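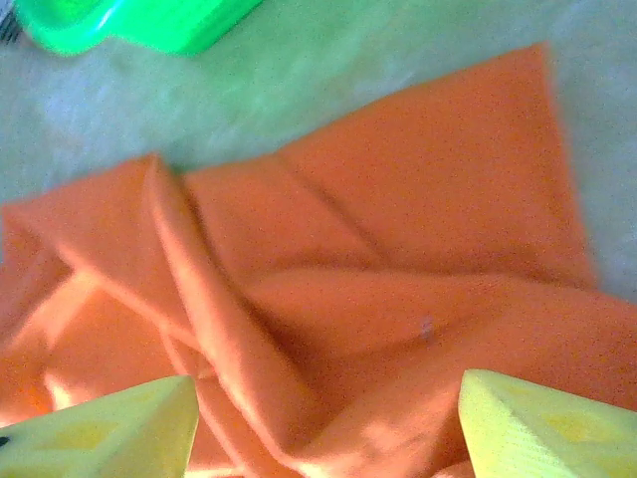 Tilasis T2 Bimanual Teaching Station
By Pilar Ocampo, product documentation. Updated January

The T2 is a two-arm station for recording demonstrations by remote control. An operator moves a pair of leader arms, the follower arms on the rail repeat the motion over the work surface, and the station stores joint positions, gripper openings and camera streams as one time-aligned episode. It is supplied assembled on its rail and is intended for bench tasks with soft or irregular items: garments, towels, bags, small packaged goods.

Configuration

Both follower arms mount to a common aluminum rail along the operator side of the work surface. Mounting plates slide on the rail and lock with two screws each. The factory spacing between arm bases is 620 mm. Closer spacing is possible, but the elbows can then collide when both grippers work near the center line, and the soft limits must be set again from the Limits page of the Hoso recorder.

Each gripper is a parallel type with replaceable fingers. The standard fingers are wedge-shaped and taper toward the tip, so that one finger can slide under a cloth edge while the other closes from above. For single-layer pickup, approach at a low angle and let the lower finger touch the surface before closing. Closing straight down on a flat area usually collects two or more layers.

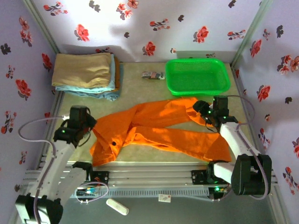 T2 follower arms at an orange garment, left gripper beside the collar end, right gripper at the upper-right end.

Cameras

Every station has a small camera at each wrist and one fixed camera covering the whole work surface. The wrist view is the one to trust for contact. Folds that look flat from the fixed camera are often raised, and the wrist view shows whether the fingers are on either side of a ridge or on top of it. Exposure is locked at the start of an episode. Do not change the room lighting between episodes of the same task unless the variation is wanted in the data.

Recording a task

1. Power the follower arms first, then the leader arms. Wait for the recorder to report both pairs as ready.
2. Bring the leader arms to within a few degrees of the follower pose. The station will not engage otherwise.
3. Place the item. For garment work, vary the starting state from one episode to the next, including crumpled, half-open and spread.
4. Press the left pedal to start and again to stop. The right pedal discards the current episode.
5. Return both arms to rest before clearing the surface by hand.

Hesitation is recorded like any other motion. Operators new to the leader arms should practice on a folded towel before saving anything. Vicente Cisternas, who maintains the recorder, recommends discarding any episode in which a grasp was retried more than twice, except where recovery is the skill being taught.

Specifications

Follower arms: 2
Payload per arm: 300 g at full reach
Base spacing, factory: 620 mm
Supply: 24 V DC, one unit per arm pair
Work surface width: 800 mm minimum
Episode storage: local disk, export over Ethernet

Items heavier than the rated payload can be dragged or folded, provided their weight stays on the surface. The recorder logs motor current, and a sustained overload ends the episode with a fault code.

Enclosure

Side and rear walls are optional. They limit background motion in the fixed camera view and can be covered with any matte material. Patterned coverings are acceptable. Keep cables clear of the full wrist rotation, and check the loops at both grippers after every change of base spacing.

Ordering

The T2 ships from Randthorpe with follower arms, leader arms, rail, cameras, pedals and one set of standard fingers. Spare fingers are sold in pairs under the Aravena accessory line. Walls and table coverings are not included. Orders confirmed by Thursday noon enter the following week's build.

Contact: Tilasis Sales, Randthorpe | © Tilasis. All rights reserved. | Back to top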